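I've had an old tower waiting for a new processor since June, and I finally did it! Lay the case on its side, side panel off, so the board faces up and you aren't fighting gravity.

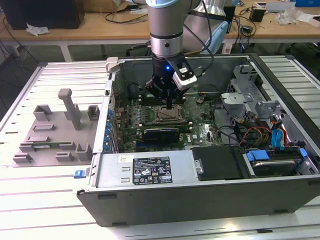 CPU socket open, ready for the chip.

Before you touch a processor, decide where every loose part is going to sit. I use a tray with separate pockets (mine came from Lillau), and square ones with raised walls, like these three, are great for keeping small stuff from wandering. Give the grooves around it a quick wipe too – crumbs love a slot.
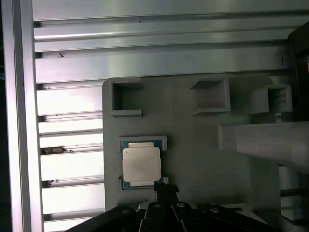
Cables next, and please don't yank. I tuck mine aside before working near the memory. The two blue SATA cables on the right, heading down to the hard drive, are the ones I'm always catching with my sleeve, so go slow there.

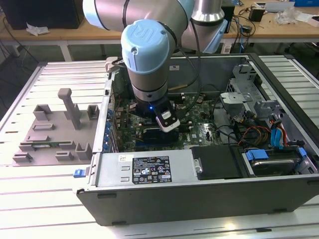 Memory goes in after the processor for me (more finger room!). If there's old thermal paste smeared on top of the chip, clean it off with a lint-free cloth and a little alcohol, then put on a fresh dab before the cooler.

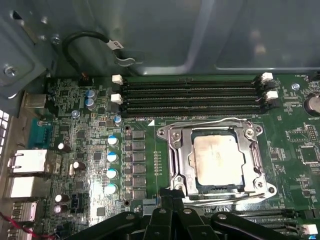 Waltraud Meinecke wrote: I'd add one thing, check that the lever is all the way down before you spread any paste. I forgot once and had to wipe it all off and start over.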